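Zundmont Surfaces - Support
Ticket 3251
Product: Skinstead gloss sheet, black
Subject: Rings and gray haze where mugs stand
Opened: 10/04/2019
Status: Open, waiting on customer

Customer message

We bought the Skinstead sheet in September and use it as a work surface. For the first few months it was fine. Now there are dull rings toward the back, where people put their mugs down, and a gray haze that comes and goes depending on where I stand. The rings are the same width as the bottom of the mug. I have wiped the sheet with warm water and with Clekau glass spray. The spray took off fingerprints but did nothing for the rings, and I think the haze is worse. The sheet has not been moved or cut. Can the rings be polished out, or do I need a new sheet?

Support reply

Thank you for the details. Please stop using the glass spray for now. It can leave a film on the gloss finish, and the film would explain the haze. Try this first:

Dust the sheet with a dry microfiber cloth.
Wash with lukewarm water and one drop of dish soap, then wipe again with plain water.
Dry with a second clean cloth.
Run a fingertip over one of the rings and tell us if you can feel an edge.

Do not use melamine sponges or the rough side of a kitchen sponge. Both will dull the gloss.

Customer message

Washed it twice. The haze is mostly gone, so that was the spray. There were seven rings and now there are three. I can't feel an edge on two of them. The third has a slight ridge on one side - it feels like something dried on.

Support reply

Good. Two flat rings and one raised one are probably two different problems. For the raised one, lay a damp cloth over it for up to 279 seconds (that is the limit on the care sheet), then wipe. Repeat once if needed. For the flat ones, use the Coutinho gloss polish on a soft cloth with light pressure.

Customer message

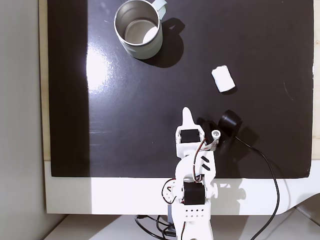
The raised ring came off on the second try with the damp cloth. I have not started on the flat ones, as the polish has not arrived. The mug is the gray-green one with the steel inside, near the top, and that is where it normally stands. There is a bright white patch of reflected light left of center and a long faint streak of it at the lower left. I will write again once I have tried the polish. Does it go on the whole sheet or only on the rings?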